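发件人：阿禾
收件人：旧衣整理邮件组
日期：2023年9月19日
主题：回复：吊带和领口大的衣服到底怎么挂

> Édgar Cáceres 写道：
>
> 各位好，上次说的换季整理我终于动手了，衣柜里清出来117件，连我自己都吓一跳。
> 叠的部分还好，按组里的办法竖着放进抽屉，一眼能看到头。
> 问题出在挂的那一半。吊带、细肩的小背心、领口开得大的上衣，挂上去没两天就滑到柜子底下，早上找衣服像在捞鱼。
> 另外我太太的几件黑色软料子衣服，挂久了肩膀上会顶出两个小包，穿出去很难看。
> 有没有人知道该换什么衣架？植绒的我试过，毛会粘在黑衣服上。
>
> Édgar

Édgar你好，各位好：

看到“捞鱼”两个字我笑了半天，我家以前也是这样，柜底永远躺着两三件，还都是最想穿的那件！

先说滑的问题。我现在挂软塌塌的衣服，基本都用带小钩的细塑料衣架，就是超市里成捆卖的那种，粉的蓝的都有，看着不起眼（我妹妹说像小孩房间里的东西），可是那个小钩真的好用。吊带直接搭进钩里，关柜门再用力也不怕。没有肩带的衣服，翻到里面看看，很多侧缝那里其实缝着两根细细的挂带，大家买回来嫌它老从袖口跑出来，一剪刀就剪了。千万别剪！我自己剪过好几件，后悔到现在，后来只好拿缎带一根一根补回去。

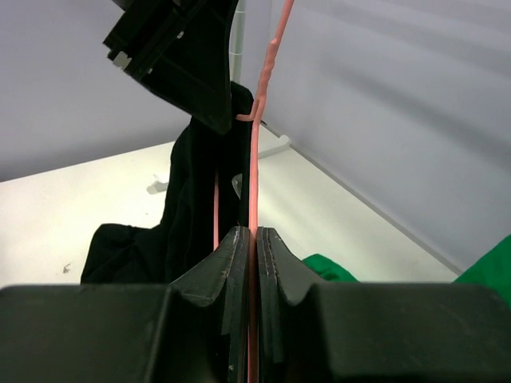

挂的时候有个小习惯，我是跟以前在Viltville合租的室友学的：先把衣架平放在桌上，衣服也摊在桌上，从下摆往里送衣架，别从领口硬塞。领口撑松了就回不来了，尤其是针织的。两边都挂稳以后，提起来轻轻抖一下，让下摆自己垂开，再顺手把侧缝捋直。黑色的料子最容易看不清哪边是前哪边是后，我会先找洗标，洗标一般在穿的人的左手边，找到了就不会挂反。

肩膀顶包那个，我觉得跟衣架粗细关系不大，主要是衣架太宽了，两个尖正好戳在袖子上。你量一下你太太衣服的肩宽，衣架比它窄一点点就行。已经顶出来的包也有救，喷一点水，用手掌捂一会儿再抹平，大多数软料子晾干就看不出来了。特别重的毛衣我劝你还是叠，或者对折搭在横杆上，挂着迟早会长一截，我有一件挂成了连衣裙……

植绒衣架粘毛我也遇到过，新的尤其厉害。我拿湿毛巾擦过两遍，好一些，但是黑衣服还是躲不掉，后来干脆只用来挂浅色衬衫。Michalski家的木衣架我也买过一套，挂大衣很好，挂吊带就白搭了，光溜溜的什么都留不住，还占地方。我那根横杆挂木的只能挂23个，换成细塑料的就宽松多了。

对了，组里有人问过衣架该朝哪边。我是钩子开口全部朝里，过一季以后，穿过的再反着挂回去，到10月一看就知道哪些整个夏天都没碰过。今年我这样挑出来9件，准备放进Prendadow的捐衣箱，有一件吊牌都还在，心疼归心疼，还是送走吧。

Illo上次说她家的衣柜太浅，衣架横着放不下，我想了想，也许可以装那种往外抽的短杆，衣服正面朝外一件贴一件地挂。不过我自己没装过，门板会不会碰到，得先拿卷尺比一比。有装过的朋友吗？说说好不好抽，我也想给玄关那个小柜子弄一根。

Édgar，117件要是挑完了，记得来组里报个数啊，还有抽屉竖放的那个照片也发一张，我那个抽屉塞到一半就东倒西歪，想看看你是怎么隔开的。

阿禾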